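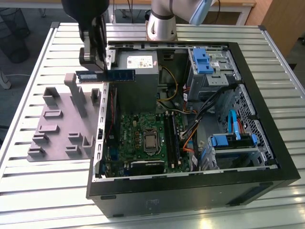 Memory module in the fingers, gray tray waiting on the left, and the old tower with its side off.

Flodov two-finger gripper kit: a long weekend with the one everybody keeps asking me about

By Rochelle Kincaid
December

So many of you wrote in after my post on the arm asking what I was going to put on the end of it, and I kept saying "soon, soon," and then it took until now. Sorry! I bought the Flodov kit with my own money ($600, plus a shipping charge I'd rather not think about) and bolted it on at our shared shop, where I split a bench with Priya Pruitt and whoever else turns up on a given evening.

My project, for anybody new, is getting a robot arm to take apart and put back together an old desktop computer. Memory sticks first, then cables, then maybe one day the graphics card if I'm feeling brave. It's a silly thing to want. A person can pull a stick of memory in a few seconds and it takes me most of an evening to teach the arm to do the same thing nicely. But I love it, and it's a wonderful way to find out what's wrong with a gripper, because a computer case is cramped and full of wires and every single part in there is a different shape.

So, the kit. It comes as a flat box of black metal parts, a bag of screws, a motor unit that's already sealed up (thank you, Flodov) and a booklet. The booklet is fine for the first half. Then it gets to the finger linkages and the drawings shrink down to about the size of a postage stamp, and I had one of the links on backwards before I noticed the rows of holes didn't match from side to side. Dwayne Tillman leaned over my shoulder, said "that's upside down," and wandered off to get a soda. He was right. I took it apart and started over.

Everything goes together with hex socket screws and they're good ones - the heads haven't rounded off on me even with all the adjusting I've done, and I adjust a lot. The supplied key is junk. Use your own. Put a dab of threadlocker on the linkage screws too, which the booklet mentions on its very last page, under the warranty, where I found it after one had already worked itself out and dropped into the power supply fan. (The computer was unplugged. It's always unplugged. Please unplug yours.)

Now for how it works. Reach was the thing I was most worried about. The body of this gripper is chunky, there's no getting around that, and the fingers don't stick out in front of it as far as the product photos make you think. Over an open table you'd never care. Inside a tower it matters all the time, and you end up planning your way in around the drive cage and the power supply before you even get to think about what you came for.
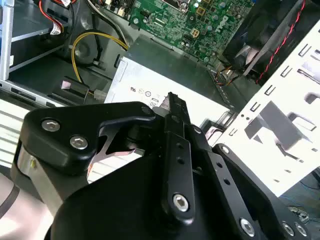

I spent most of Thursday evening just driving the arm around by hand, very slowly, working out which angles were safe. Coming in from the power supply side turned out better for me than coming in over the drives. The loose cables are what get you, though. A fingertip can slide under a loop of wire without any fuss at all and you won't know until you lift. I've started tying things back before a session, and if you're planning something similar I'd do the same from day one and save yourself the swearing.

The fingertips themselves are my favorite part. They're narrow, they're metal, and they close evenly, so a memory stick sits straight between them instead of twisting. With my last gripper (the cheap one, some of you will remember it, may it rest in the parts drawer) I'd grab a stick and it would swing like a gate. This one just holds it. I can run the grip force way down and it still holds. I did add a sliver of thin rubber tape for a while, decided it made letting go too sticky, and peeled it off again.

Getting the stick out of the slot is still my job, by the way. I open the latches with my fingers. I tried having the gripper nudge them and I didn't like the sound it made, so that's a project for the new year.

Putting memory back in is harder than taking it out, and I don't think that's Flodov's fault. You need the stick lined up just so and then you need to push, quite firmly, straight down. The gripper is stiff enough for the push. My arm is the weak link and gives a little at the elbow. When it's lined up, it clicks home and I do a small dance. When it isn't, it sits there on top of the slot looking smug and I have to back off and go again. My best complete run, out of the slot, into the tray, and back to the slot, took 34 minutes, with a lot of stopping to squint.

About the tray, before you ask - it doesn't come in the box. It's 3D-printed, and Tatiana Hájek drew it for me after watching me try to balance parts on a folded towel. It has blocks and slots all over the place so every part has somewhere to go, and a tall post that I use as a landmark when I'm setting up. Having parts start from the same spot each time did more for my results than any setting in the software. If you buy this kit, set aside some filament for a tray of your own. Really!

The software, then. It's all right. There's a panel with a slider for how wide the fingers open and another for force, and it talked to my arm the first time I plugged it in, which I wasn't ready for and had to go find a chair. It forgets your settings if you close the laptop lid. I wrote to Flodov's help desk about that and got a friendly answer in two days telling me they knew. So keep a notebook. I keep mine next to the keyboard with the numbers I like for memory and for plugs, and type them back in every time, grumbling.

There's a spot at the wrist for a small camera, and I'd call that a must for work like this. From the bench all I can see is the back of the gripper and a lot of shadow. From the wrist I can see where the tips are going. The one snag is that the finger links take up a good piece of the view, especially when you're right down by the board. 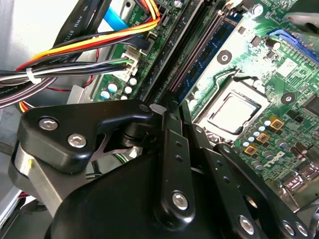
Down over the board, processor in its socket and the finger links hiding part of the Dell logo.

Glare is the other thing to watch. Bare metal and bright shop lights don't mix, and I lose little patches of the board to white if I don't pay attention. Soledad Benavides lent me a cheap desk lamp with a frosted shade and told me to turn off the overhead strip, and that's helped a lot in the evenings. Daytime by the window I'm still fiddling.

A couple of gripes before I wrap up. The motor whines. It isn't loud, but it's a high, thin sort of noise and Priya has started wearing headphones when I come in. The cable out of the back is too short for my arm, so I had to buy an extension, and the connector on it is an odd one that no store near me carries. And for this price I'd like a second set of fingertips in the box, maybe a softer pair. Zotura puts spares in with theirs, and I've been told the Bornmont does too, though I've never had my hands on one.

Would I buy it again? Yes, I would, for this kind of close-in work with small, flat parts. If you mostly pick up blocks or cups or anything you could grab with a mitten on, spend less and get something simpler. If your arm is a very small one, check what it can carry before you order. Mine copes with the weight, but I've slowed all the moves down and it's happier for it.

I'm giving it 4 out of 5. The point I knocked off is for the booklet and the forgetful software, half and half. Next up are the data cables, which bend whichever way they please, so give me a while on that one.

Related posts
Picking an arm for a small bench
Zotura starter gripper: cheap, cheerful, wobbly
Printing a parts tray with Tatiana
Orellana hex key set, one year on
What I keep in my cable tie drawer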